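Bivdale Football Club – Youth and Community Program
Progress report to the Joseck Fund, second half of the season
Prepared by Obadia Lema, program manager

Dear Sunita,

You asked for this to be shorter than the last one, and for fewer adjectives. I have done my best with both.

Where the teams stand

The under-16 girls finished second in their division, one point behind Nautiyal, who beat us at home and then drew with us away in a match I am told was very entertaining if you had no stake in it. The under-14 boys finished ninth out of ten. They scored in every one of their last six matches and lost four of them, so the attacking work is coming along and the defending is still largely a matter of opinion. The mixed under-11s don't keep a league table, though every child on the squad can recite it.

Registered players across all age groups now stand at 116, against 102 when the grant began. That is 14 more, and we had promised you 20. The shortfall is entirely in the 15-to-17 boys, who discover jobs, cars and sleeping in at much the same moment. We have moved their practice from morning to 6:30 in the evening and four of them have come back.

Coaching

Two of the three coaches paid for by the grant have finished their licenses. The third failed the written part, passed the practical part with the best marks in the group, and will sit the written part again in November. I would like to keep him on in the meantime. The kids listen to him, and that is a thing I have not managed in eleven years.

The goalkeeper sessions you were doubtful about have turned out to be the most popular thing we run. We started with five keepers and now have nine, which is more than we have goals for. They rotate.

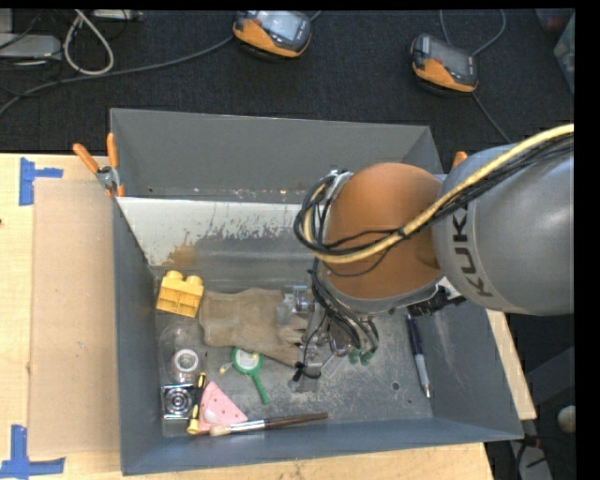
This page was last modified in November

Equipment and the field

The portable goals arrived in September, one month late and missing the bolts. Stimport sent the bolts the following week, then sent them again the week after that, so we are now very well off for bolts. Total cost came to $3,489 against a budget of $3,600, and I propose putting the difference toward nets. The old ones have been repaired so often that they are mainly repair.

The field itself is the sore point. We lost five home dates to standing water at the north end, and three of those could not be made up. The city has looked at the drain and agrees that it is a drain. A local contractor quoted $1,764 to clear it and reseed the goalmouth, and that figure is good until the end of the winter. It isn't in the grant. I'm raising it here so that it won't come as a surprise when I raise it again in the spring.

Travel

We came in under budget on away travel, mostly thanks to parents who drove. The one hired bus, for the Nautiyal match, seated 40 and carried 22, plus a drum. Next season we will book the smaller one. The drum can go with the parents.

What didn't work

The Saturday-style "open house" tournament drew three teams, one of which was ours. The poster had the wrong start time on it. I proofread the poster. We would like to try again in May with a different proofreader.

The homework club before practice ran for seven weeks and then quietly became a card game. We have stopped charging it to the grant and the snacks line has been adjusted.

Next six months

Indoor practice starts in the school gym once the evenings get dark. The under-16 girls have been invited to a two-day tournament, and I'll send the costs separately once I know whether the fee includes lunch. The coach's exam result should reach me before our next call, and receipts for everything above are in the shared folder, including both deliveries of bolts.

Obadia Lema
Bivdale Football Club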